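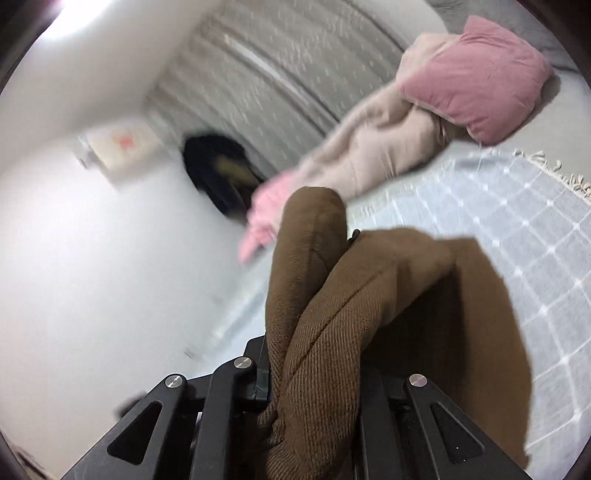

Ticket: folding episodes rejected at upload, "grip state lost"
Project: Lurkby (bedroom clothes set)
Opened: 2020-05-24
Status: fixed on my side, one question left for Vilteo

Hello again, it's me with the laundry batch. I've been recording folds with the hand-held gripper since breakfast and the Vilteo uploader keeps throwing out episodes with "grip state lost", which means the checker thinks my fingers opened halfway through when I'd swear they didn't. T-shirts go through fine. Pillowcases, fine. The brown corduroy is the one that gets me every single time! It's thick stuff, and once it doubles over into those two fat folds it stands well up above the fingers, with the rest hanging down on the right in one big panel. My guess was that the checker looks for the finger parts, finds a load of ribbed brown cloth in front of them and gives up.

What I tried, in order:

Restarted the uploader. Same error. (I know, I know, but you'd have asked.)

Re-ran the Kellar calibration with the fingers empty, then again on a folded sock. Both passed, so the width reading isn't the trouble, or not when there's only a sock in there.

Swapped the batteries. No change.

Did a batch of 22 corduroy episodes, picking up wherever my hand happened to land, and 10 were rejected. I scrubbed through the rejects one after another with a cup of tea. In every one of them I'd grabbed a good way in from the hem, so there was a great wodge of cloth between the fingers and a flap drooping over one side.

Did another batch, this time pinching right at the edge and only taking two layers. Not one rejection. Lovely, except now all my examples start from the same neat little pinch, and I thought the whole point was to teach it messy starts too? People don't pick clothes up by the hem. I certainly don't.

Went into the Were settings page and found "occlusion tolerance", which was sitting on 2. I put it up a notch and re-checked the rejected ones without recording anything new. They all passed. I then deliberately let go halfway through a fold to see if it would still catch a real drop, and it did, straight away, so I don't think I've broken anything.

So I'm carrying on with the higher setting, and I've gone back to grabbing the corduroy any old how. I've put "thick" in the notes field for those episodes so you can pull them out if you want them kept apart.

Question for whoever picks this up: is it all right to mix the two settings in one upload? The T-shirts and pillowcases from this morning were checked on the old one. I can re-check the lot, but it takes about an hour and the laptop gets so noisy that I can't hear the radio.

Also, the help page for that error only mentions loose cables. A line on bulky fabric would have saved me most of a morning.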